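Clikside Treatment Works: notes from the winter open day

The works at Clikside opened to visitors on Sun 8 December, the first time since the filter house was re-roofed. I had been once before, in May, when only the reservoir walk was open. The tour this time took in the intake, the filter house, the contact tank and the control room, in that order, and ran to a little under three hours.

Raw water arrives by gravity from the Jamley reservoir through a cast iron main. The design output is 3,436 cubic metres a day. The works seldom runs at that figure in winter, and on the day of the visit one of the filter streams was shut down for sand replacement, so we were able to look into a drained bed.

The intake

The intake has coarse bars followed by a band screen. The bars are raked by hand. Leaf load is heaviest in late autumn, and the raking log by the door showed entries every few hours for most of November. The band screen is washed by jets fed from the treated side, and the wash water goes back to the stream through a settling pit. The pit is desludged once a year by tanker.

Colour is the main difficulty with this source. The catchment is peat over shale, and after a dry spell followed by heavy rain the colour rises faster than the dosing can be adjusted by hand. An inline monitor now sits upstream of the dosing point. Meinir Beddoe, leading our group, said the coagulant dose is still checked against jar tests each morning, and that the two seldom disagree by enough to matter.

We broke in the meeting room before going on to the filters. Coats were left there too, as the filter house is kept clear of anything loose.

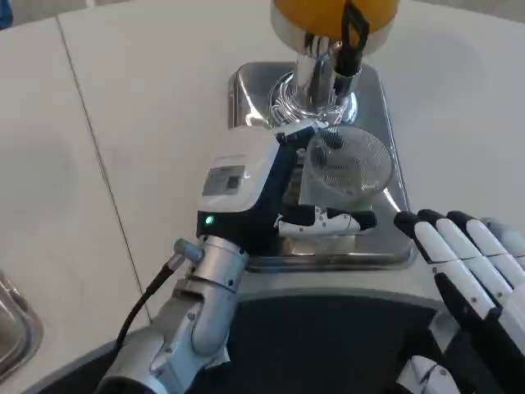
Meeting room: chrome column and steel tray on the white table.

The filter house

There are slow sand filters here as well as rapid gravity ones, an arrangement I had not seen on a works this small. The rapid filters take out the floc and the slow beds follow as a second stage. The slow beds predate the rest by a long way and were kept when the works was rebuilt. Each is skimmed when the head loss reaches a set mark. The skimmed sand is washed on site and stored in bays behind the building.

In the drained bed the underdrains had been exposed along one wall. They are clay pipes laid with open joints, covered in graded gravel. Two had cracked and were being replaced with slotted plastic of the same bore. The sand depth was marked on the wall at 703 mm, measured before skimming began. I asked what the lower limit was and was told that the bed is topped up well before that becomes a question.

Rapid filter backwash is air first, then water. We watched one from the gallery. The air phase lasts only a few minutes and lifts a brown scum to the weir. The rinse takes longer, and the turbidity readout by the handrail lets you follow it down. The blower is a Czarnecka unit in an acoustic hood, and it is still loud enough to stop conversation in the gallery.

Contact tank and control room

The contact tank is underground and can't be entered. A cutaway drawing in the corridor shows the baffles, which lengthen the path and prevent short-circuiting. Chlorine is made on site from brine. The salt store holds nearly 258 bags when full, and deliveries have to be arranged around the state of the lane.

The control room has Skuna panels from the rebuild, with newer screens above them. Alarms are sent to the duty operator by phone outside working hours. The old paper chart recorders have been left in place and one of them is still inked up, recording the treated water level.

Questions were taken back in the meeting room. Most concerned hardness (the water is very soft), lead pipes in older houses, and the discoloured water in the upper part of the village last year. The explanation given for the last was a valve operated too quickly during a repair, which disturbed deposits in the main.
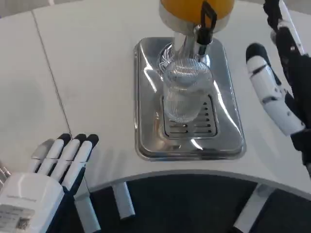
Haf Ifans writes that the discolouration in the upper village went on for longer than the repair did, and that a single valve does not explain it. The main on the hill has never been flushed to her knowledge, and she would have liked to see the flushing schedule put up next to the cutaway drawing.

I did not see a schedule on the walls. Meinir Beddoe did mention that the distribution side is run from a different office.

Practical points: parking is on the verge below the sludge lagoon. The gallery stairs are open mesh and steep, with no other way up. Stout shoes are asked for at the gate. Bookings for the spring tour go through the works office.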